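Kedau Workshop Handbook
Household and workshop tips: Care of the hand-held grippers

Issued by the equipment office, Trellwood. Revised October 2025. Questions to Nilmini Dissanayake.

The following advice applies to both grippers of a pair and should be read before a station is opened for the day.

1. Cleaning the grip pads
Use a soft brush first, then a lint-free cloth barely dampened with water. Solvent lifts the edge of the pad and must not be used. Allow 9 minutes before closing the jaws. Washing-up liquid leaves a film and is best kept for the tablecloths.

2. Vents and slots
Brush along the slats, never across them. Compressed air drives lint into the housing. Tharushi Liyanage keeps a narrow paintbrush for this purpose in the Rana drawer, and it should go back there.

3. Marker faces
Printed markers are to be dusted with a dry cloth only. A marker with a lifted corner or a scratch through the black should be replaced as a whole face - tape reflects the ceiling lights and spoils the reading.

4. Checking the pair at the table
Stand square to the table with a gripper in each hand and the elbows slightly bent. Look down into each jaw for crumbs, thread or a pad sitting crooked. Open and close both sides slowly, 6 times, and listen for a click. Any difference between left and right is to be entered in the book before work begins.

Both grippers held out over the checked cloth are in the last of these views; the first two look down on a jaw opening.

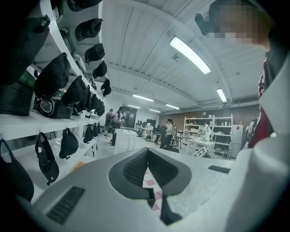
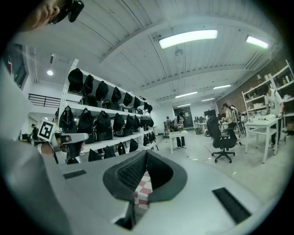
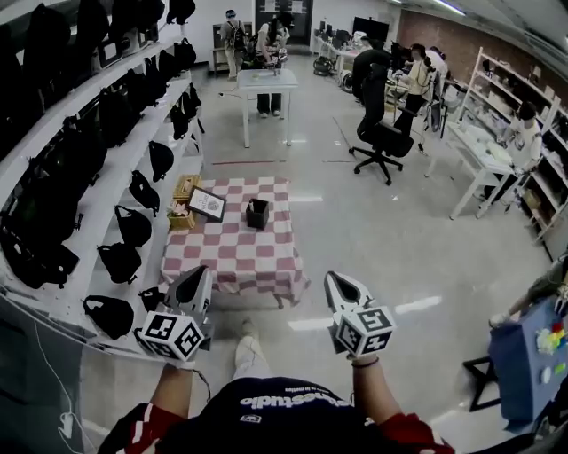
5. Storage
Grippers are stored jaws closed, on their sides, in the padded trays. They should not be hung by the cable. Spare pads are kept flat in their paper, away from the radiator; almost 60 were lost to curling in February.

6. Faults
A stiff jaw should be labelled and passed to Sang-wook Yoo. Screws are not to be tightened at the table. Parts from Broselham are ordered under code 779, and the old part must be handed in with the request.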